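The movie Orhun Canpolat had talked about for most of his life was called Fastness, and the only people who had ever seen it were the ones in the Predov town hall the night it was shown, back when his father Güven ran the projector. It went out once on regional television as well, at two in the morning, and after that it simply stopped being anywhere.

So when Elsie Pomare telephoned in May to say she had found a tape of it in a box of wedding videos, Orhun put on his good jacket (the brown one, with the elbow he kept meaning to mend) and walked the whole way to her house, because he was too excited to stand still for a bus.

Declan Ó Dálaigh was already on the sofa with a plate of Elsie's cheese pastries balanced on his knee. "I read a review of this once," he said. "Nearly 3000 words, and the man hated every minute."

"He saw the short version," said Orhun, who had been defending the picture for so long that he no longer noticed he was doing it.

They drew the curtains. The tape hissed and rolled, and then there was the mountain, smaller than he remembered, and the young soldier Tuncer coming down it with a goat across his shoulders, and the music, oh, the music, which was dreadful! Elsie laughed until she had to put down her tea. Orhun laughed too, a little later than the others, and found that he didn't mind at all. His father had always hummed that tune while he washed the dishes, and had always got the ending wrong in just the same way the trumpet did.
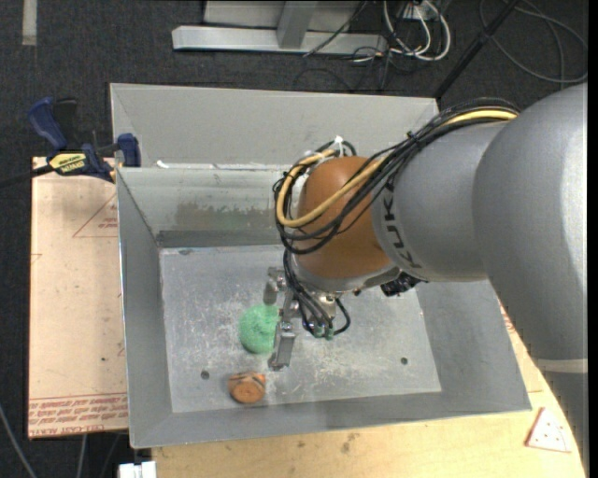 "Who played Tuncer?" Declan asked, when the names had gone by too quickly to read.

"Yiğit Dursun," said Orhun. "It was the only part he ever had."

Elsie got up and rewound the tape to the goat.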